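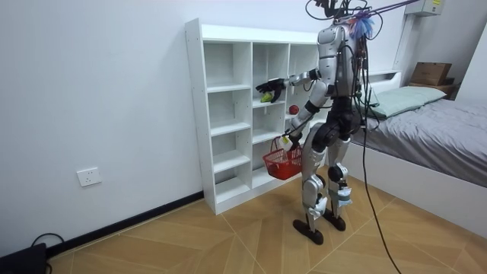 Kornham Rooms – cubby shelf and floor check
Form 163, revised September 2020

1. Stability. Unit stands level on the floor. Push the top corner. No rocking.
Comment: OK. Wall bracket not checked from behind.

2. Boards and edges. No chips or sagging.
Comment: OK. Load limit label missing – reorder from Guerreiro. 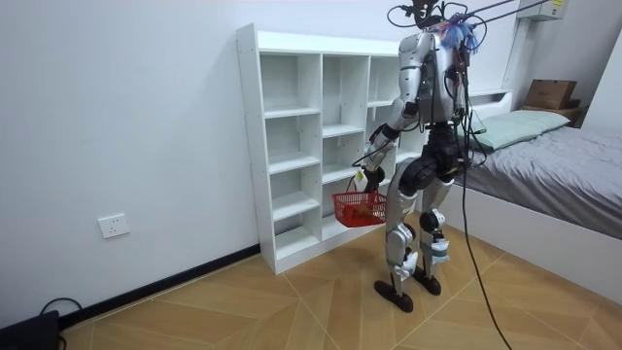

Reading time: 2 min

3. Walkway between shelf and bed. Keep 30 inches clear.
Comment: Measure again if the bed is moved. A cable trails across the floor.

4. Shelf pin holes. Look for cracks or widening around each hole.
Comment: None found. Spare pins are in the Parley drawer.

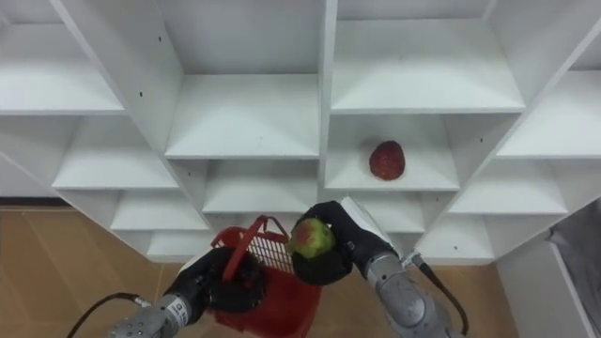
5. Food left on shelves
Comment: One red fruit in a cubby. Remove and wipe the board.

Next check: April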